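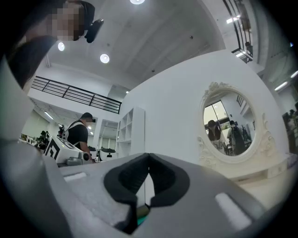 Workshop notebook, June. Started a little after 2 in the afternoon.

Vanity mirror from the Tromance set. I have been meaning to get to this one for ages, and I'm glad to have finally given it an afternoon, even if most of that went on clearing a piece of floor big enough to lay it down (my own fault, I know, and I have promised to be better about the cables).

For anyone picking this up after me, the thing to settle is how the frame should be cleaned. It's a lovely piece, cream all over, with a carved crest and scrolls running down the side into a rosette, and every one of those curls holds on to dust in a way a flat frame never would. The last time we did one like it, the Parisi console mirror, we went at it with a damp cloth and pushed the gray down into the bottoms of the carving, where it stayed. I don't want to do that again. So dry first – the soft brush, working from the crest down – and nothing wet at all until the brush comes away clean.

Before touching anything I stood across the room and looked at it for a good while. I recommend this. Up close you only see the scrolls, and from farther away you start to see whether the whole thing hangs true.

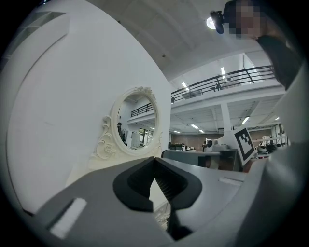 The ceiling lights are a help with that, and so is the railing upstairs. If you stand in the right spot you get a bit of the walkway in the glass, nice straight black bars, and you can judge them against the frame by eye. I thought it leaned a touch to the left and then thought it didn't, and after tea I thought it did again. I'm writing down "slight lean, check with level" and leaving it for somebody with fresher eyes.

Laying it down. White cloth, folded, so there's some give under the carving. I'd like us to make a habit of the fold, as the single layer we used on the Parisi let the crest knock on the floor, and I still wince when I think of it. Glass side up. One person on each side would be best for the lift, and please talk to each other while you're doing it! 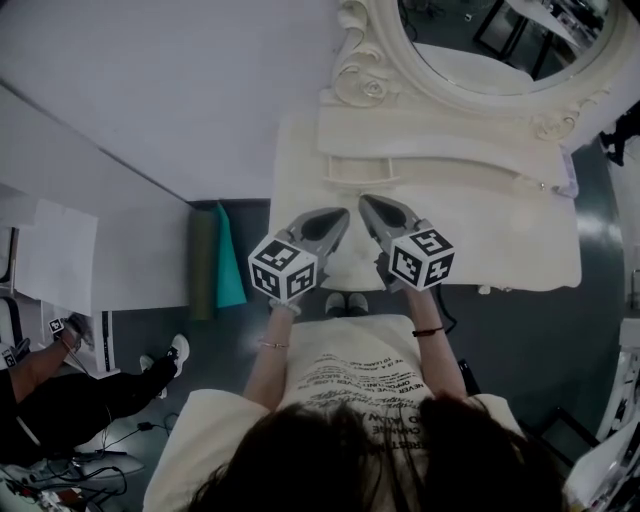
Brushing took longer than I'd allowed. I wrote 16 minutes for it on the plan and the crest alone used up 17, and I wasn't dawdling. The inside of the rosette is the slow part. The small brush gets in if you turn it as you go, and a dry cotton swab does the last bit. I didn't use the Pradier wax. There's half a tin left, and I want to try it on the back of a scroll first, somewhere it won't show if it yellows.

Still wondering about the finish. It could be the same cream as the Zestano cabinet, only aged differently, or it could be a shade warmer to begin with. I held the color card against both and changed my mind twice. Daylight needed.

To do next time:

Level on the frame, and write the result here.
Test patch of wax, small.
Replace the cotton swabs, I've had the last of them.
Find out what the felt pads cost by the box. I have 4,000 in my head as the smallest order, which can't be right for a shop our size.
Wash the cloth and put it back on the shelf folded.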